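We changed the beds over in October, later than we should have. The summer had gone on so long that I kept putting it off, and then one night the temperature dropped and I was lying there at 4 in the morning with my feet tucked under the dog.

I don't have a good system for bedding. My aunt Olga Arancibia does, and I grew up watching her do it. Everything off, everything aired, everything folded in thirds and put in the cedar chest with the fold facing out. I have a closet shelf and a plastic tub. But I do it twice a year and I try to do it in one day.

## Getting everything off

I start with the small stuff. Pillowcases, the thin towels we put over the pillows when it's hot, the little cotton blanket that ends up at the foot of the bed. All of that goes straight to the washer. If I leave it in a heap on a chair, it stays on the chair.

In our house the summer mat stays on until the very end. I know some people put a sheet over theirs. We don't, except when guests come who aren't used to it. It's cooler without, and after the first week you stop noticing the ridges. Damián says he sleeps better on it than on anything else we own, and he would keep it on all year if I let him.

Before the mat comes off I clear whatever is lying on top of it and go over it by hand. A pale cloth is best for this. You can tell when it's picking up dust, and there's no dye to worry about if you dampen it. I use old towels and pillowcases that are too worn to put out for company. Wring it as hard as you can, then wipe along the ridges and not across them. If you go across, the cloth catches and you end up pulling at the edges.

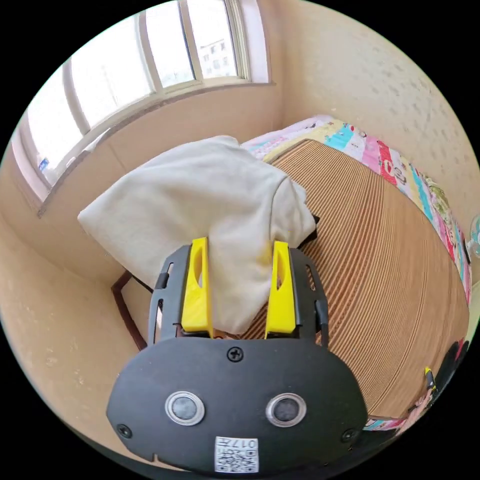

## Drying and rolling the mat

I made a mistake with our first mat, the one we bought when we lived in Womham. I wiped it down, rolled it up that same evening and put it behind the wardrobe. When I took it out in May it had gray spots all down one side and a smell that never left. I tried vinegar, I tried sun, I tried baking soda. It went out with the trash.

Now I give it two full days. The first day it stays flat on the bed with the window open, and we sleep in the other room. The second day I stand it on its side in the hallway, where there's a draft. Don't put it in strong sun for hours. My neighbor did that and hers got brittle and started to split along the edge.

When it's dry I roll it with the smooth side in, not too tight, and tie it with two strips of cotton. I used to use rubber bands, but they dried out and stuck. Then the whole roll goes inside an old sheet and stands up in the corner of the closet.

## The winter things

The tub under the shelf holds the heavy blankets. I bought it at Frade when they were closing the store on the main road, and the lid has never shut right - I keep a stack of magazines on it. The wool blanket came out fine this year. The blue quilt had a loose seam, and I sat down and sewed it the same afternoon, which isn't like me.

I hung both of them over the balcony rail until it started getting dark. Then the flannel sheets went on, then the quilt, then the wool blanket folded across the bottom for whoever gets cold first. That is always me.

The pillows I'm less sure about. They're more than 4 years old and one has gone flat in the middle. I washed them on gentle with a couple of tennis balls in the dryer and they came out better, but not new. I'll look for some after the holidays when the prices come down.

## What I still have to do

The cotton blanket needs a new binding on one side. I have the ribbon somewhere. There is also a bag of single pillowcases whose partners have disappeared over the years, and I want to go through it and decide which ones turn into cleaning cloths. Most of them, probably.

Olga asked on the phone if I had folded the summer sheets with the fold facing out. I said yes - and then I went to the closet and turned them around.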